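FOR IMMEDIATE RELEASE
11/02/2020

Plaltville to Replace Storm Culvert Under Villalba Avenue

PLALTVILLE – The City of Plaltville Department of Public Works will close Villalba Avenue between Mill Street and the Brornwood city line for 16 days to replace a failing storm culvert. Through traffic will be sent along Orchard Road for the length of the closure.

The existing pipe was installed 64 years ago. An inspection in September found corrosion along the bottom of the pipe and a loss of soil beneath the eastbound lane. The City lowered the weight limit on that part of the road the same week, and the lower limit remains in force until work begins.

"The road above the pipe is still safe for cars, but we do not want to take this culvert into another spring," said Setsuko Higuchi, Director of Public Works. "A planned closure is easier on drivers than an emergency one."

Namex Contracting was awarded the project under the City's annual drainage program. Crews will remove 200 feet of metal pipe, install concrete box sections and rebuild the roadway with 8 inches of asphalt. Sidewalk on the north side will be restored in the same contract.

School buses and city transit will follow the posted detour. Emergency vehicles will be routed by county dispatch, which has received the closure plan from project engineer Dwayne Ferreira. 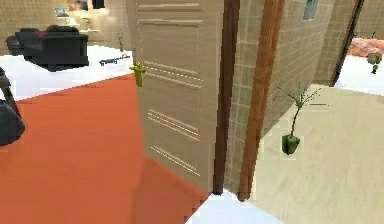
Will residents on the closed section be able to reach their driveways?

Residents will have access from the Mill Street end at all times, except while the trench is open directly in front of a property. The contractor will give written notice one day ahead in those cases.

Trash and recycling pickup will stay on the normal schedule. Carts should be at the curb by 6 a.m. – one hour earlier than usual – while the road is closed.

Media contact: Chiyo Sugawara, Office of Public Information, City of Plaltville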